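Tidy-Up Task, Final Report: Section 4, The Fault

By May our arm could clear a play kitchen table well enough that we stopped watching it closely, and this was our first mistake. The task was simple. Pick up the toy ketchup bottle, put it down somewhere sensible, move on to the fruit. Our policy had been trained on 1,375 grasps, most of them collected by Peter Kováčik, who no longer eats ketchup.

In the Umley lab we ran 46 trials. The arm finished 27 and stopped itself in 19, every time with the same message: "joint limit, wrist." The wrist was nowhere near its limit. We blamed the software for 12 days, rewrote the planner twice and named the second version Erdős in the hope it would behave like a genius. It stopped too.

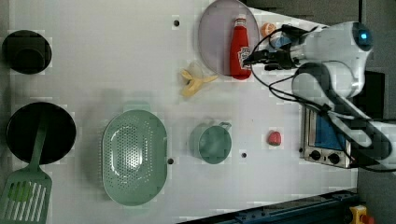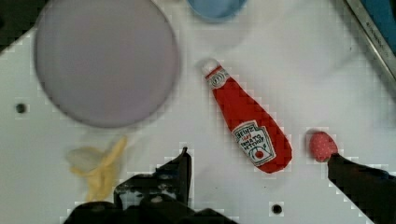
Ketchup bottle, banana, strawberry and plate, with the gripper over the table.

Why did the arm report a joint limit it had not reached?

The connector on the wrist encoder cable was half seated. When the wrist turned far enough to pull on it, the signal dropped out and the controller read the gap as a position past the limit.

We found this by wiggling it, a method absent from our project plan. The Werkico manual covers the connector on a page we had all signed as read. With the plug pushed home and the cable given more slack, we repeated the 19 failed trials and got no false stops. We still keep a hand near the stop button.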